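1/24/19

Day whatever of teaching a robot to tidy up. I have now put the same foam cubes into the same pink bin 646 times by remote control, and I'd like it noted that I also have a degree.

The project is called Drumamstead (I didn't pick it). The goal is a policy that can clear a table of small objects without being told where any of them are. The way you get one, at least the way we're getting one, is that a person drives the arms through the task over and over while the computer records everything, and then the network tries to copy the person. The person is me. If the robot ends up hesitating for a second before every grasp, it got that from me too.

We want 3000 good episodes before we train the real version. Each one is capped at 30 seconds, and if I run over, it gets tossed. Then there's the reset, which doesn't show up in anyone's plan: tip out the bin, scatter the cubes, try to scatter them differently from last time. I'm terrible at random. After the first week I plotted the start positions and found I had a favorite corner. Now a script tells me where each cube goes, and I do what the script says.

Other things I've learned at Prallmont this January:

- Throw out the fumbles, but keep the recoveries. We tossed 191 episodes early on and I now think a good share of them were the useful ones, where I missed, backed off and got it on the second try.
- Move the bin. Our first small model was very good at dropping cubes in the spot where the bin used to be.
- Smooth the cloth between sessions. A new wrinkle is fine, but the same wrinkle for two days is a landmark.
- Take breaks. My late-afternoon episodes are visibly sulkier — wide turns, sloppy releases.

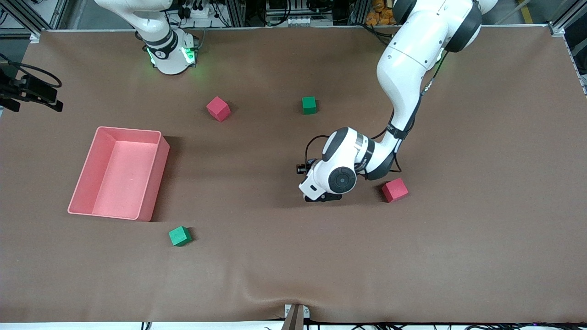 *Two red, two green, nothing in the bin yet.*

The left arm has been doing most of the work lately, so next week's script leans on the right one. I drive worse on that side, and I expect the plots will say so. After that come the handoffs, one arm passing a cube to the other, which I tried twice yesterday and would prefer not to discuss.

I also need to fix the episode names. Half of them still say "Thongdee," after the old task we copied the config from, and the loader treats them as a separate dataset. That's tomorrow. Tonight I'm backing up the drive.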